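6 min read

The last dark roofs in Grundovside

Grundovside was meant to be a cheap place to buy a first house, and for a while it was. The estate sits on old grazing land at the western end of Zitedow, past the saleyards, and the first 40 lots went on the market in January eleven summers ago. There are 493 houses there now. Most of them have charcoal roofs.

Dark roofs were the fashion and they were also the default. The project builders offered a handful of colours at no extra charge, and the greys looked tidy in the brochures. Few buyers asked what the colour would do to the house in February. Eaves were trimmed back at the same time to fit bigger floor plans on smaller blocks, so the walls went without shade as well.

The physics isn't complicated. A dark roof absorbs most of the sunlight that hits it and a pale one reflects a good share of it. Some of the absorbed heat goes back into the air and the rest works its way into the roof space, where it sits on top of the insulation for hours after sunset. Insulation slows the heat down but doesn't stop it, and on the third or fourth hot day in a row the bedrooms upstairs don't cool off before morning.

People on Plikholm Crescent talk about this the way farmers talk about rain. They know which room is bearable at 4 pm and which one isn't. Several households sleep downstairs through the worst weeks, with mattresses dragged into the lounge room and the doors open to the tiles. Air conditioners run all night. One family I visited had given up on the top floor entirely and used it to dry washing.

Repainting is the usual remedy. A reflective coating on an average single-storey house in the estate was quoted to me at more than $3000, and two-storey jobs cost extra for the scaffold. The coating has to be the right type. Ordinary pale paint will help, but it gets dirty and chalks, and a badly prepared roof will shed it in sheets within a few years. Steel needs a wash, a rust treatment and a primer before anyone opens the good tin.

Spanos, a family painting firm in Zitedow, has done 20 roofs in the estate over two seasons and now keeps a waiting list. The crew starts at first light and is off the roof by 11 am, as the metal gets too hot to kneel on. Work stops altogether from late December until the weather breaks.

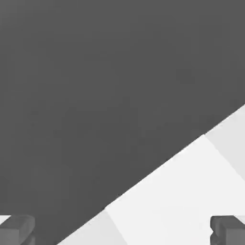
Glare is the main complaint from neighbours. A white single-storey roof can throw light straight into the upstairs windows next door, and there have been arguments over it. The estate's design covenant also ruled out white and cream until the developer's control lapsed. A few owners still believe the ban applies and have settled for a mid-grey, which does less.

Renters are stuck. About a third of the houses on Plikholm Crescent are leased, and a landlord who doesn't pay the power bill has little reason to spend money on paint. Tenants put up foil, buy block-out curtains and hang shadecloth off the back gutter.

New stages are going in across the creek, and the display village has swung to lighter colours, with a pale grey as the standard roof. The eaves are a bit wider too. Street trees have been planted on the northern side of each road, though they're only knee-high and the last lot were eaten by rabbits. Anyone buying there can still choose charcoal, for no extra charge.

More in Homes & Gardens
Do ceiling fans need a winter setting?
Rainwater tanks for narrow side yards
What to ask before you sign a building contract
Street trees that cope with clay

Get our weekend reads in your inbox. Enter your email to subscribe. You can unsubscribe at any time.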